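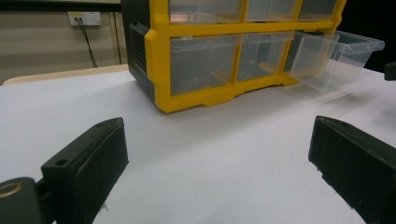 The yellow cabinet on the white table, with the bottom right drawer out.

The woman who runs the small-parts room at Fudeo asked me not to print her name. She said the interview should be about drawers, and if people want to know who she is, they can come to the counter and ask. Fudeo is a repair and sewing workshop on the ground floor of the old Bonder building, and she has worked there for eleven years. I visited in July, at four in the afternoon, when the counter is quiet and the kettle is usually on.

I had one question prepared. How does a person keep 3410 small things in order? I know the number because it is written on a card by the door, in blue pen. It is the result of their last stocktake.

"It is a wrong number already," she said. "We wrote it on the card in the evening and by lunch the next day somebody had bought a bag of snaps. But I like to have the card. It makes the new people respectful."

The room is narrow, with shelves on both long walls. On the shelves are the drawer cabinets, the kind you can buy in a hardware store, plastic frame outside and clear drawers inside. Fudeo has 55 of them. Most are grey or blue. The yellow one was on the table for sorting on the day I came, and I asked if yellow has a meaning.

"Yellow is for things which have no home yet," she said. "I did not plan it like this. We received a yellow one, it was too bright for the shelf, so it stayed outside. Then people put into it whatever they did not recognize. After one year I accepted that this is its job."

She explained how the sorting goes. Before anything new is put in, the cabinet is emptied fully, also the drawers where she is sure of the contents. I asked why she does not simply leave the good drawers alone.

"Because I was sure also the last time," she answered. "One winter I was sure that a drawer had only brass eyelets. There were eyelets on top, and at the bottom there were washers from a bicycle. Same colour, nearly the same size. A lady had put them on a rain jacket for her son. She came back and was very polite, which was worse."

I wanted to know about the drawers themselves, and here she became much more talkative. She has strong opinions about clear plastic. In the first years the workshop had wooden trays with lids, given by a closed shop called Drader, and she says they were beautiful and she hated them.

"You open, you look, you close. You open the next one. All day you are opening. With the clear ones I stand at the door and I already know that the white buttons are low. My colleague still misses the wood. He kept two trays for his pencils and I say nothing about it."

The clear drawers have their own problems. They become scratched from inside, mostly from hooks and safety pins, and after some years you see only fog. She washes them in lukewarm water with a little dish soap and lets them dry upside down on a tea towel. She does not put them in the dishwasher any more. She tried it once with 12 drawers and said that nine of them came out in a shape that did not fit in any cabinet, "and the other three fit, but with an attitude."

Another problem is that a drawer comes out too easily. In some cabinets there is a small stop at the back, in others there is none, and the person who pulls quickly will have the whole drawer in the hand and the contents on the floor. She teaches the new people to put the second hand under the drawer before they pull. She showed me the movement a few times, and then she made me do it too, with a drawer of bobbins. I did it badly. One bobbin is probably still under the shelf.

"Small drawers on the top, wide drawers on the bottom, this is how they sell them," she said. "And people put the heavy things in the wide drawers because there is space. But if it is full of heavy things you cannot pull it with one finger, and everybody pulls with one finger. So I put in the wide ones the light things. Elastic, ribbon, shoulder pads. The needles for the industrial machines are in the small ones, never more than half full."

The question of labels took us most of the second cup of tea. I believed that a place like this would have a label machine, and it has one, in a box, with the battery removed. The labels in the room are pieces of masking tape with pencil writing.

"With the machine, people think the label is the truth," she said. "It looks so official. With pencil, they check. Also I can change it in two seconds. When I had the machine I was leaving the wrong label for months, because I did not want to go and find the battery."

Some labels I copied in my notebook: "Zips, short, sad colours." "Hooks without their eyes." "Eyes." "Ask before you use." I asked what was in the last one, and she told me it is mother-of-pearl buttons, 147 of them, taken from the shirts of one customer's grandfather. The customer did not want them any more but could not put them in the garbage. They have been used on three christening gowns so far, and each time she wrote the customer a short note.

The system of Fudeo was not always so calm. When the workshop moved into the Bonder building, the cabinets travelled in a van lying on their backs, because the driver thought they would be more stable. He was right about the cabinets. The drawers, though, had gaps above them, and everything smaller than a pea went travelling to the neighbours. It took until spring to put it back in order. They did it in the evenings, with soup.

"I will tell you what we do now if we must move," she said. "Cling wrap, the kitchen one. Three times around the cabinet, over the fronts, tight. Then it stands in the van like a person, with a belt. And you write on the wrap which shelf it came from. If you only remember one thing from me, please take the cling wrap."

From that time comes also the Polishchuk table. This is the name in the house for the big sorting day, when every cabinet is carried out, one after another, and everyone who has a free hand sits down to sort. It is called so after the bakery next door, which lent the first long table and still sends poppy seed rolls. On the last one they sorted through 154 drawers before it became dark, and then they stopped, in the middle of a cabinet, with a towel over it and a note not to touch.

I asked if it is necessary to finish a cabinet in one day. For me at home it would be terrible to leave it half done.

"At home you have maybe one cabinet," she said. "Finish it, of course. But do not start in the evening. People start at nine, after the dishes, and at eleven they are mixing everything back together because they want to go to sleep. Start after breakfast. Take a white surface if you have it, on a patterned tablecloth you will lose the small springs. Put the empty drawers back in the frame before you fill them, so you see what space you really have. And leave one empty."

The empty drawer was the part I found most difficult to believe. In her room, each cabinet has one drawer with nothing inside and no tape on the front. She defends them quite seriously against her colleagues, who would like to have them for thread.

"If there is no empty drawer, then a new thing goes in with an old thing," she said. "Only for today, they say. Then you have zips with curtain rings for four years. With the empty one, the new thing has somewhere to sleep. In the morning you decide."

Before I left, a man came to the counter with a coat over his arm and asked for a toggle. He did not have the old one with him, he only showed the size with two fingers. She went in the room, and I heard one drawer open, and one drawer close. She came back with two toggles, a dark and a darker, and put them both on the wool.

He took the darker. She wrote it down on a paper beside the till, for the card.

The small-parts counter at Fudeo is open in the afternoons, from one until half past five. Bring the old button if you still have it.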